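4. Syncing the two grippers in Odard

Right, this is the fiddly bit. I start with both grippers on something soft, one at each end, and leave the cables plugged in while Odard finds them.
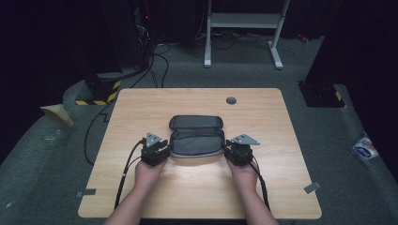

Page last changed: Apr 5, 2020

1. Open Tolterico and load both streams.
2. Set the buffer to 500 ms.
3. Tap Align - then hold still for eight seconds.

Note: Left and right swapped? Flip them in the config, not in the replay.

4. Open the fingers and run the width check over bare tabletop.

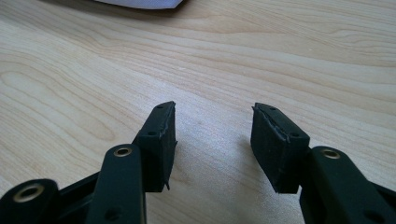

Fingers open, worn pads and all.

Caution: Frayed foam can throw the width zero off, so I redo step 4 after changing pads.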